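# Stage Levels and Room Response at Small Live Venues

Project report, September 2026
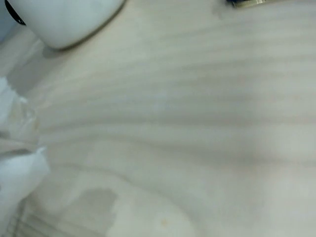

Why do vocals get lost in a small room even when the PA is loud enough? Most of the level at the front rows comes straight off the stage, so the drums and guitar amps set the balance before the mixing desk has any say.

## Scope

The project covered 2 rooms: the back bar at the Gosmont Hotel and the upstairs hall at Plenero. Both book folk and indie acts of four to six players. Plenero has a flat timber floor and a low ceiling. Gosmont is carpeted, with heavy drapes behind the stage.

## Method

Levels were logged at the desk and at the front row during sound check, first with the PA muted and then with the full mix. The same meter was used throughout. Audience noise was not separated out, which limits what can be said about the sets themselves.

## Results

At Plenero the front row read 75 dB during quiet acoustic numbers with the PA on. Gosmont read 72 dB for comparable material. The bigger difference was in low-frequency build-up – Plenero had a clear peak near the rear wall that the house engineer already cuts by habit.

Vocal clarity improved at both venues once the guitar amps were turned side-on to the crowd. Moving the monitors made little difference at Gosmont. It was not tried at Plenero, where the stage is too shallow.

## Costs

Wiegand Audio quoted $1,700 for bass traps along the rear wall at Plenero. Merell Hire could supply a drum screen by the night, but load-in through the stairwell would need checking.

## Outstanding work

- Repeat the Plenero readings with a full house
- Log one electric act at each room
- Compare with the desk recordings from April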